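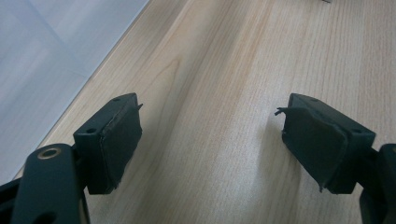

# Tiltthorpe library loans go doorstep from this week

13 Apr 2020

Tiltthorpe library is shut but the books are going out anyway. Members can ring the desk, leave a name and street, and get a bag dropped at the door - no charge, no fines till July at the earliest.

Rowena Cruzado, branch manager, said the phone had hardly stopped. "Crime mostly. And large print, we could do with more large print."

The branch has 1,343 members on its list. 123 of them have signed up so far, a good few from the Fitzsimmons estate where the mobile van used to stop. Limit is two bags per household. Children's books count towards it, which has not gone down well with everyone.

Danilo Castillo is doing the north side by bike. Nuala Ní Bhriain has the car and takes Vanilholm and the farms past it. Drivers knock, step back to the gate and wait. Returned books sit in the back office for three days before anyone handles them again.
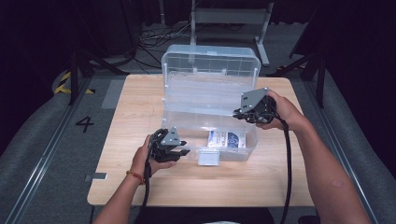

**COMMUNITY**

No requests for single titles yet, sorry - say what you like reading and staff will choose. Rhea Bañez, who picks the bags, says "anything but Vikings" is a perfectly good answer.

Phone line open mornings only, ten till one. Messages left after that get picked up the next day. Vanilholm readers should give a house name aswell as the road, half the lane has no numbers.

Audiobooks on CD to follow if enough cases can be found.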